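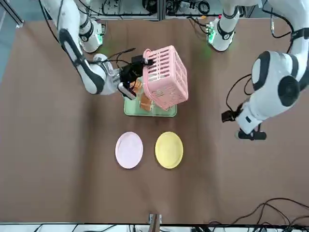 Recettes de pain rassis - jeu de données Prirkadard

LISEZ-MOI, version 3

Contenu
673 recettes en français pour utiliser le pain de la veille (ou de l'avant-veille). Pain perdu, panades, croûtons, puddings, soupes, chapelure. Un fichier texte par recette, plus un tableau récapitulatif, recettes.csv. Encodage UTF-8, séparateur point-virgule.

D'où ça vient
Cahiers de cuisine manuscrits prêtés par des familles, retapés à la main. Le reste vient du bulletin Koster, avec accord écrit. Saisie et relecture : Leena Räsänen. Rien d'aspiré sur des blogs.

Colonnes
id - numéro, jamais réutilisé
titre - tel qu'écrit dans le cahier, fautes comprises
type_pain - baguette, miche, seigle, brioche, inconnu
age_pain - en jours, vide si pas précisé
liquide - lait, eau, bouillon, vin, autre
cuisson - poêle, four, casserole, sans
source - cahier ou koster
notes - texte libre, un peu le bazar

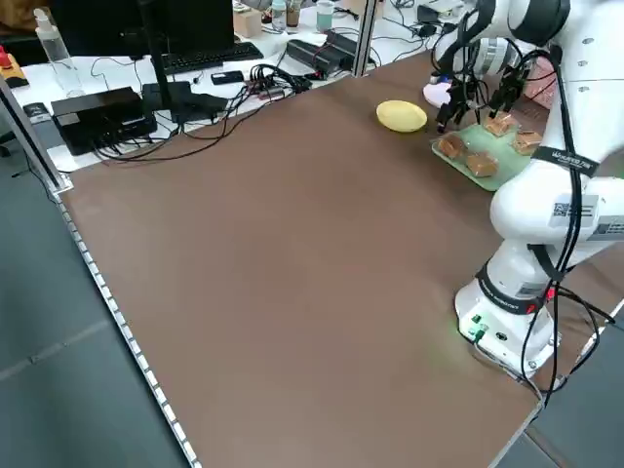 Quantités : converties en grammes quand c'était possible. « Une bonne poignée » reste « une bonne poignée ». Pour les tasses, valeur laissée telle quelle, trop de variations d'un cahier à l'autre. Températures de four : souvent absentes, « four chaud » et débrouillez-vous.

Problèmes connus
- Une trentaine de doublons quasi identiques, surtout des pains perdus. Pas encore fusionés.
- age_pain vaut parfois 30 : erreur de saisie, lire 3. À corriger.
- Les recettes au seigle sont sous-représentées. Si vous en avez, envoyez.
- La recette de pudding pour la cantine demande 700 tranches. Ce n'est pas une faute, laissez-la.
- Accents mangés dans quelques titres du lot Zarner.

Ce qu'il ne faut pas en faire
Pas de conseils nutritionnels à partir de ça, les portions sont fantaisistes. Pas vérifié pour les allergènes non plus. Et le pain moisi se jette - deux vieux cahiers disent de gratter, la mention est gardée dans notes mais ne suivez pas.

Licence
Réutilisation libre avec mention de Prirkadard. Les extraits Koster : usage non commercial seulement, voir colonne source.

Changements
v3 : ajout du lot Zarner, colonne liquide, ménage dans les titres
v2 : export fait avec Jidanex, virgules décimales réparées
v1 : premier dépot, en août

Corrections : par message à Leena, avec l'id de la recette dans l'objet svp. Réponse le lundi en général.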